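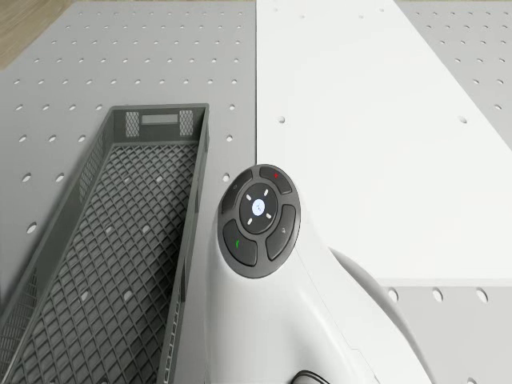 Chapter 6
Teaching by Demonstration: Hand Guiding and Remote Control

6.1 Introduction

The programs in Chapter 5 were written as lists of positions. Each position was typed in or stored from a pendant, and the arm moved between them in the order given. The method works well when the part arrives in the same place every time. It works poorly when the task depends on where things happen to lie, or when the person who understands the task cannot write code.

This chapter treats a second method. A person performs the task through the robot, the system records what the robot did and sensed, and a controller or a learned policy is fitted to the record. The person is called the demonstrator. A single pass through the task is a demonstration, or episode. A full collection of episodes, with its labels, is a demonstration set.

Two ways of producing an episode are covered.

Hand guiding (kinesthetic teaching). The demonstrator holds the arm near the wrist and moves it directly. The controller cancels the weight of the links and adds a small amount of damping. Joint angles are read from the encoders at a fixed rate.

Remote control (teleoperation). The demonstrator moves an input device and the arm follows. The device may be a six-axis mouse, a tracked handle, or a second arm of the same or smaller size. Both the command and the measured state are logged.

The same two methods apply in simulation, with one difference. A simulated arm cannot be held, so hand guiding must be replaced by a physical leader arm or by an input device.

6.2 The Running Example

Most of the exercises in this chapter use the Plimoten tabletop task set. The robot is a single arm with a gripper, mounted beside a perforated work surface. Household objects are spread over the surface, and the demonstrator is asked to move one of them to a stated goal. Figure 6.1 shows a simulated layout with a red plate, an upright carton, a tin, a yellow basket and several small items.

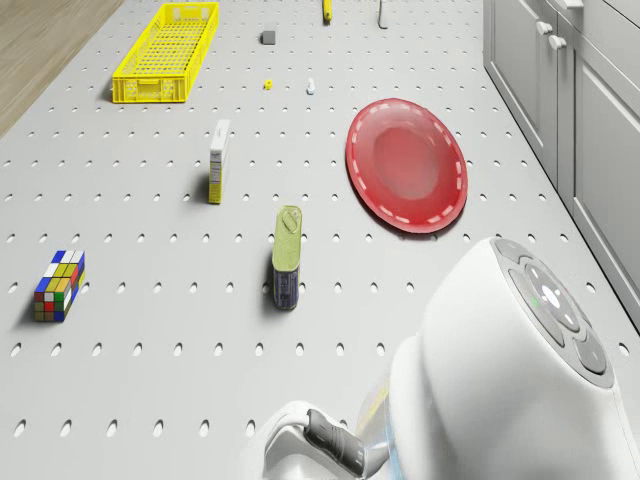

Konstantinidis objects at this point that a simulated layout teaches the demonstrator bad habits: with no weight in the hand and no sound of contact, people close the gripper late and let go early, and the policy copies both. The objection has merit. It is taken up in Section 6.5, where episodes recorded in simulation are compared with episodes recorded on hardware. For the present, simulation is used for one reason only, namely that the state of every object is known exactly at each time step.

The objects in a layout should differ in the grasp they call for. A plate is normally taken by the rim, with one finger above and one below. A carton may be gripped across its narrow side. A small cube leaves little room for error in the position of the fingers. A demonstrator who has practiced on one shape should not be assumed to be competent on the others.

6.3 What Is Recorded

Let q(t) denote the vector of joint angles and g(t) the gripper opening. An episode of length T is the sequence of pairs (o(t), a(t)), where o(t) is the observation and a(t) the action. The observation holds q(t), g(t) and any camera images. The choice of action is less obvious. Under remote control, a(t) is usually the command sent to the arm. Under hand guiding no command exists, and a(t) must be built from the measured motion, most simply as q(t+1).

The two definitions do not agree when the arm is in contact with something. A command may lie slightly inside the table surface while the measured position stays on top of it, and the difference between them carries the contact force. A set that mixes both kinds of episode must be labeled by method. The Brurkmont set, which is used in Exercise 6.4, contains 3076 episodes, of which 56 were hand guided and stored without a label. Readers will be asked to find them from the action data alone.

6.4 Sources of Error in Demonstrations

Errors fall into 3 groups.

(a) Timing. The input device and the arm run on separate clocks. Any delay between them shifts the action relative to the observation.

(b) Hesitation. Demonstrators stop to think. A policy trained on long pauses may learn to stop in the same place and fail to start again. The Prornlow procedure, given in the next section, trims pauses before training.

(c) Inconsistency. Two demonstrators may pass an obstacle on opposite sides. The average of the two paths goes through the obstacle.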